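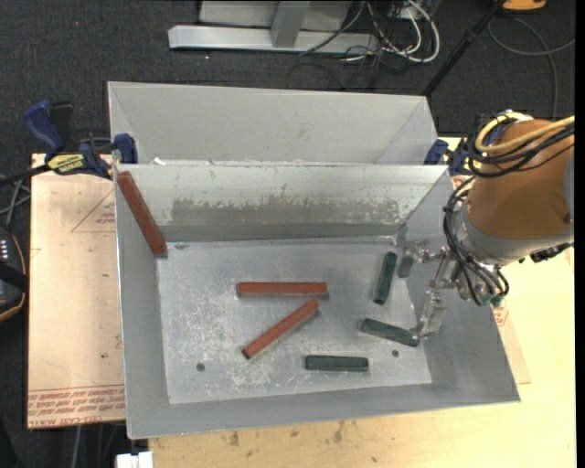

August, 15:25. Grasp planner, bin picking, red and green blocks.

Changed the collision margin on the bin walls from 15 mm to 4 mm. With the old value the planner threw out every grasp near the right-hand wall, including the green blocks there. It now returns candidates, but the wrist pose is tight and the approach has to be checked against the rim as well as the floor.

Segmentation still merges the two red bars in the middle - the mask comes back as one object with a bent axis. Joelle to try splitting on depth edges before the fit.

To do: hose bundle is missing from the Talpur collision model. Bilal has the mesh.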